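February 16, 2020

Choir again tonight and I am still humming! Tibor Magyar finally let us try the Hegyi piece all the way through, and the altos (us!) came in right on the third page.

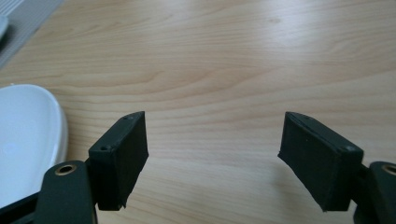
My voice cracked twice and I didn't care one bit – 25 people breathing together is the best feeling.

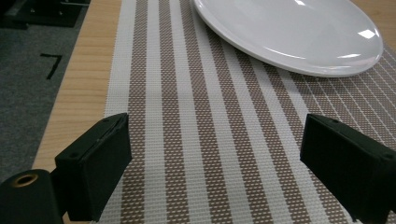
Last changed: February, 9:40 pm

Must practice the low bit before August. 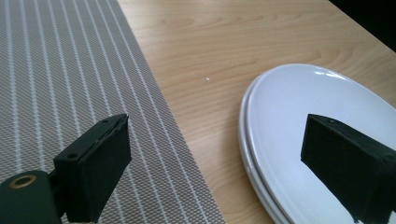
The concert is in Jorov, in the old church! I want everyone over for supper first, nothing fancy, grey placemat and white plates, then singing.

2 comments · 3 shares

Flivow: Save me a seat!

Mamirton: Altos forever

This site uses cookies. OK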